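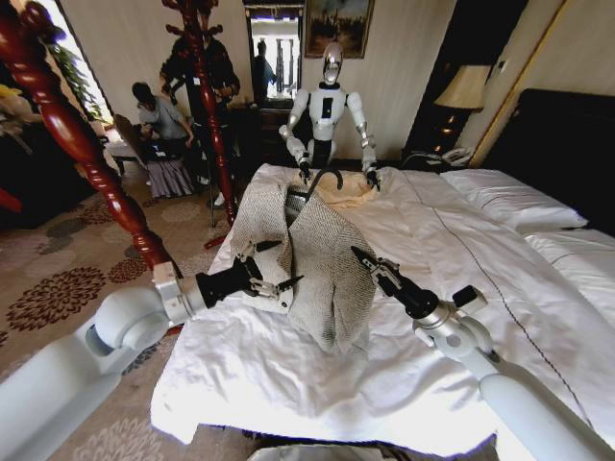
Which goes back on the bed first, the duvet or the throw?

Duvet first, pulled flat to all four corners, then pillows, then the throw folded in three across the foot. Anything knitted goes on last because it snags.

Nov 8, 2025. Room 37, Mistelgate.

Bedding notes, continued from the August pages, which Zihan Tang has returned with a coffee ring on them.

Duvet: white, wrinkles if you look at it. Shaking from the foot end took out the big folds and left the small ones, which I am now calling texture. The dark piped seam is handy for lining things up, provided the duvet went on straight in the first place. It had not.

Herringbone knit, gray and white: Lejla logged it as a throw, Teodora as a sweater. It has 13 lines in the log under two names. Please pick one. Folded in half it slumps, folded in three it stays put. Rolled, it looks like a sleeping dog.

Beige cloth: smooth from the middle outward. Starting at the edges just herds the creases into the center, where they hold a meeting.

Pillows: two, both white. Eun-seong wants them upright against the black headboard. Mine keep sliding down into a sulk. Try a firmer pair from the Meltton box.

Monday: redo the fold in three, ask Vesela about the steamer, leave the lamp shade alone.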